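3.2 Collecting the demonstrations

Godoy recorded all 163 demonstrations in Plarkix by remote control, which she describes as threading a needle in oven mitts.
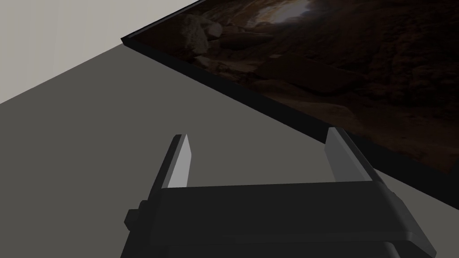 Operators saw only the wrist view and could pause but not rewind. We dropped 46 runs in which the arm mostly demonstrated indecision – a skill the policy picks up without our help.
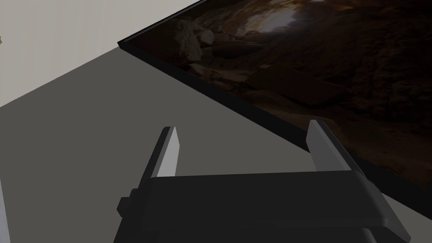
Figure 3. Wrist view in simulation: open gripper near the edge of the cave-picture panel.

The remaining runs were trimmed at both ends and kept at their original, leisurely speed.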